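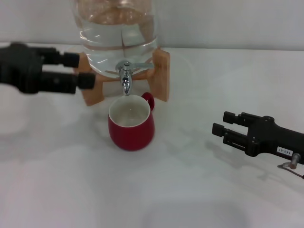

About Irmont

Irmont helps people buy robots. More often than you'd expect from a business with that sentence at the top of its page, we help people buy one robot fewer than they had in mind, or the same robot a year later, or a very good trolley.

We're an equipment planning practice. Our clients are mostly small and mid-sized organisations with a process they're tired of doing by hand and a number in a spreadsheet that somebody wrote down before asking what anything costs. We take the number and the process and try to get them into the same room. Sometimes they get along.

We don't sell hardware. We don't take commissions from those who do. We've been offered commissions, a golf umbrella and, once, a whole ham, and we kept the umbrella because it was raining and the salesman had already driven off.

How we got going

Nandini Bangera and Kornél Orbán started Irmont after sharing an office at a packaging company that had bought a palletising cell. The cell was lovely. It was also 11 centimetres too tall for the building. Raising the roof cost more than the cell did, and the two of them spent the best part of a winter writing the report on how that had come to pass. The report was well received and nothing was done about it, so they left and began offering the same report to other companies, before the purchase this time.

The first client was a commercial bakery that wanted an arm to load trays. Nandini spent a morning there from 4 a.m. and came back with flour in her phone and a two-page plan. The bakery bought the arm. They also bought the guarding, the spare gripper, the training and a proper air supply, all of which had been missing from the original quote. We still use that plan as our template, though the formatting has been improved by people with more patience than Kornél.

What we do

Budgets. The price of an arm is the part of the budget everyone remembers. We write down the rest: grippers, mounts, cabling, freight, power, floor work, safety assessment, software licences, the integrator's time, your own people's time, spares, and the things you'll break in the first month while you're learning. Our standard costing sheet runs to 50 lines. Clients groan when they see it. By line 20 or so they've usually stopped groaning and started phoning their facilities manager.

Task trials. Before you commit to anything, we set the job up on a bench with arms of the sort you're considering and have a go at it. We like plain tasks for this. A mug under the spigot of a glass drinks dispenser, with a gripper on either side, will start more useful arguments about reach, grip and spillage than a forty-slide deck. You're welcome to come and watch. Bring something to read.

Quote reading. Send us the quotes you've been given and we'll tell you what's in them, what isn't, and which of them are describing the same machine under different names. We charge a flat fee for this, and it's the cheapest thing we do. It's also how most of our clients find us, generally on the afternoon before the quote expires.

Staging. Few organisations need to buy everything at once, and fewer can afford to. We'll split a program into stages that each do something useful without the next one. If stage two never gets approved, you shouldn't be left with half a production line and a very expensive coat rack.

Second-hand and lease advice. Used arms can be excellent value. They can also come with a controller that only one bloke understands, and he's moved to Tasmania. We check service history, parts availability and who's still willing to answer the phone about it.

What we don't do

We don't write business cases to a conclusion you've already announced. We're happy to read one you've written and put comments in the margin, and we've been told the comments are quite long.

We don't program production cells. There are good integrators for that, and we'll give you several names and step back.

We don't forecast head count savings. If you've got a figure for that in your spreadsheet we'll ask where it came from, and if it came from a brochure we'll take it out.

How a job with us usually goes

You get in touch. Eugénie rings you back and asks what you make, how many, how often, and who does it now. That last one matters more than clients think. If the person who does the job now hasn't been told about the robot, we'd like that fixed before we visit. We've walked into that conversation twice and would rather not make it a hat trick.

Then we come and look. We stand next to the process for a full shift where we can, including the bit where it goes wrong. We measure doorways. We ask about the floor. We find out where the power comes in and who has the key to the cupboard.

After that there's a bench trial, if the job suits one. We try the straightforward version of the task first and then the awkward ones: the part facing the wrong way, the lid that doesn't sit flat, the handle pointing to the back. A demonstration tends to feature a handle pointing wherever the demonstrator likes it. Your mugs, so to speak, will be put down by your staff at the end of a long shift.

Then you get the plan. It has a costing sheet, a list of what we'd buy and in what order, a list of what we'd leave alone, and a page titled Things We Don't Know. Some clients ask us to drop that page before the board sees it. We say no, nicely, and offer to make the font smaller.

Most jobs take six to eight weeks. Jobs that involve a heritage building take longer, and you'll hear Kornél sigh on the phone.

The people

Nandini Bangera, director. Nandini was a production engineer for fourteen years and does most of our site visits. She has strong views on floor levels and will check yours with a marble if she's left the laser in the ute.

Kornél Orbán, director. Kornél builds the budgets and looks after contracts. He reads warranty terms for pleasure, or at any rate he reads them at lunch. If your supplier's contract says "reasonable endeavours", he'll want a word with them.

Aravind Acharya, trials lead. Aravind runs the bench. He came to us from Hostach, where he spent five years fitting grippers to things that didn't want to be gripped. He keeps a shelf of clients' objects labelled by how much trouble they caused. The top spot is held by a shrink-wrapped cucumber.

Ilango Murthy, planner. Ilango does staging and finance options, and knows more about leasing than is healthy. He's the one to talk to if your money has to be spent before the end of the financial year, preferably well before the last week of it. He takes June very personally.

Eugénie Deschamps, client manager. Eugénie answers the phone, books the visits and edits every plan before it leaves the building. If a sentence in your report is short and clear, it's hers. She also runs our September planning day, which fills up early on account of the catering.

Some past work

Aasen, a furniture maker, came to us wanting a fully automatic sanding line. We costed it, and it was a fine thing, and it would have paid for itself at about the time the founder's grandchildren retired. They bought dust extraction and two lift-assist tables. A single sanding arm is in the plan for stage two, with money set aside.

Gemitz is a laboratory supplier with a filling and capping job: small batches, many bottle shapes. They'd been quoted for a dedicated machine good for 1000 bottles an hour. On a busy day they fill fewer than that. We ran trials over three weeks and they went with a two-armed bench unit, slower and a good deal less shiny, that copes with the odd shapes. Then we spent another fortnight arguing over drip trays. The drip trays are excellent.

We've also worked with a seed library, a school canteen, three wineries (they talk to one another) and a man who wanted a robot to feed his alpacas. He got a timer.

What it costs

Quote reading is a flat fee, listed on our rates page. A full plan is priced after the first phone call and the price doesn't move unless you do, for instance to a different building. Trials are charged by the bench day. If we think you don't need us, Eugénie will say so on that first call and there's no charge for being told.

Schools and community groups get a reduced rate. Ask, and please don't be shy about the size of your budget. We'd sooner hear a small true number than a big hopeful one.

Visiting

We're in the old tile showroom behind the hardware store. There are 2 parking spaces out front and one of them is under the tree with the magpies. The bench is through the white door on the left. Trials normally start at 10 a.m., and the kettle's on from nine.

Ring ahead if you're bringing your own parts for the bench, and tell us how heavy they are. A client once described a gearbox as "carryable". It was, by four people.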